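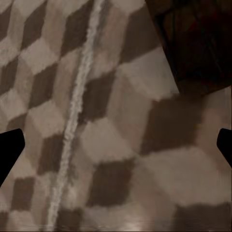
A tessellation is a pattern of shapes that fit together with no gaps and no overlaps. Squares are among the easiest shapes to use. A checkerboard floor, with dark brown tiles set next to pale ones, is a tessellation made from squares alone. When such a floor is viewed at a slant, its squares can look like diamonds.

**Which shapes work?** Only 3 regular shapes can cover a floor by themselves: the triangle, the square and the hexagon. Regular pentagons leave gaps.

**Try it.** Cut 42 paper triangles, all the same size, with equal sides. Fit them together on a table. Visitors to the Sumbridge Children's Museum may add their patterns to the Pattern Wall until January.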